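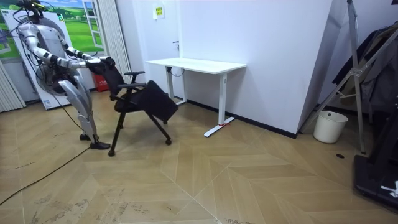
A black office chair, tilted to one side.

Second-hand seats: Sekar Subramaniam on what offices throw out

When a company moves to a smaller floor, the desks usually find a buyer and the chairs often end up in a skip. Sekar Subramaniam has made a living from the chairs. We spoke to him about prices, gas lifts and why he won't touch white fabric.
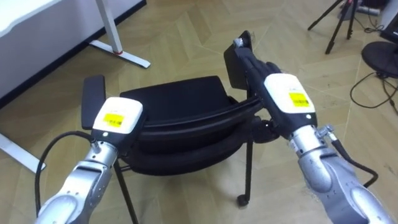
Words: Gurno Trade Monthly features desk | 14/02/2022

Sekar Subramaniam started Kisico from a single lock-up in Partington, buying used office chairs from firms that were closing or moving. Before that he worked in office fit-outs, where he kept seeing good seating go to waste.

"We'd be told to clear a floor by the evening," he says. "I remember one job with 351 chairs on it, most of them three years old. They went for scrap. I took two home and I still sit on one of them."

Last year Kisico sold 2000 chairs. The busiest month was September, when small firms were taking on space again and didn't want to pay for new. Home workers are the other half of the trade. They tend to buy one chair, ask a lot of questions and come back for a second when their partner has tried it.

He is careful about what he buys. The first thing he checks is the base, then the arms. "Fabric you can clean or replace. If the base is cracked I leave it where it is." Light colours are a problem. He once bought a batch of white ones from a dental office and was still trying to shift them a year later.

Most of the repair work is on gas lifts, and his two fitters get through them quickly. The parts come from Todex, a supplier he has used from the beginning. "They're not the cheapest. I tried cheaper and had customers sinking slowly through their meetings."

Castors are the next most common job. Hair and carpet thread wind themselves round the axle and people assume the chair is finished. He tells them to pull the castor out, cut the thread away with a craft knife and push it back in. Some customers have driven quite a way to be told this.

On prices, he says buyers should ignore what a chair cost new. One that was £1000 in the catalogue might be worth a third of that, or less if the maker has stopped selling the spare parts. The most he has taken for a single chair is £620, and he thinks the buyer paid too much.

Is there anything he would change? Storage, he says. Chairs don't stack, and the rent on the second unit has gone up twice. He is looking at a larger building on the same estate, with a proper loading door.

"At the moment we carry every one of them up a ramp," he says. "I'm fifty-three. I'd like the door."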